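Pascal Grube
2024-08-02

Right, who else has a bin where household bits go to die? You know the one. Not rubbish, not useful, just... in there. Thread, because I've got opinions and a cup of tea.

Ours started in April when we moved to the flat on Marsden Road. The plan was one tub for "things that live under the sink". By the end of the first week it had a tape measure in it and a birthday candle. I don't even have a theory for the candle.

I've since read a frankly unhealthy amount about decluttering (there's a forum called Mornengate, don't go there unless you've got a free evening) and everyone says the same thing: tip it all out, sort it, put back only what belongs. Lovely. I do that, I feel marvellous, and 2 days later there's a sock in it.

Things I now believe about mixed bins, in no order:

Grey is the worst colour for them. Every cloudy mark and scratch shows up on the bottom and it looks grubby even when you've scrubbed it. My sister bought a bright yellow one and it still looks brand new, I'm livid.

Small stuff always ends up in the corners. Always! You can give the tub a good shake and the little bits just go and find a different corner.

And there will be a scrubbing brush. I've never seen one of these bins without a brush of some sort in it.
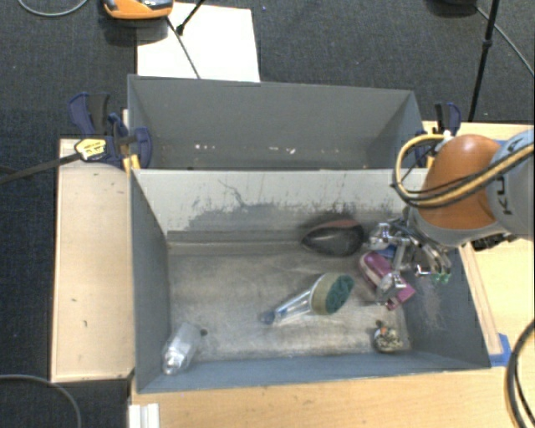

Brush with the clear handle, present and correct. Plus a crinkly plastic bottle sort of thing and something very purple.

I do rate that type of brush, by the way. Round head, green scouring pad on it, a handle you can get a proper grip on. I had one from Ekik that did 400 pans if it did one, and I was quite sad when the pad went.

Cillian Dolan has replied to tell me I should have two bins, one for cleaning things and one for everything else. Cillian, I HAVE had two bins. What you get is two bins of everything else.

He also says to label them. I spent 37 minutes on labels back in the spring, really nice ones, my best handwriting, and then put the batteries in the one marked SPONGES because it was nearer.

Current rule in this house is that if I can't say what a thing is for while I'm holding it, out it goes. It's going fairly well. I've kept the candle.

Anyway, what's the oddest thing in yours? Photos welcome. I'm off to find out why there's a teaspoon in with the dusters.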